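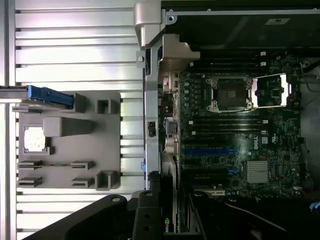
Wrist camera view, CPU seating task: chip in the tray pocket, socket open.

Julix gripper comparison – data card

Contents
16 runs per gripper, two grippers (Clirine and Teshome), one arm, one controller. Wrist video, joint positions and finger force for every run. Recorded in July at the Londirport bench.

Task
Pick the processor from the gray fixture tray and set it in the socket of a Dell workstation lying on its side. Memory slots stay empty throughout.

Results
Clirine seated the chip in 12 runs. Teshome managed 3. I would not read much into that gap. The controller was tuned on Clirine first, and 2 of the Teshome failures look like bad approach angles to me – hardly the fingers' fault.

Known problems
Success was scored by eye from the wrist video, and the gripper blocks part of the view. Force readings drift between runs. One chip, one board, one tray position, so claims about "general assembly" should go elsewhere.

Contact
Yareli Nava. Send rescoring notes with the run number.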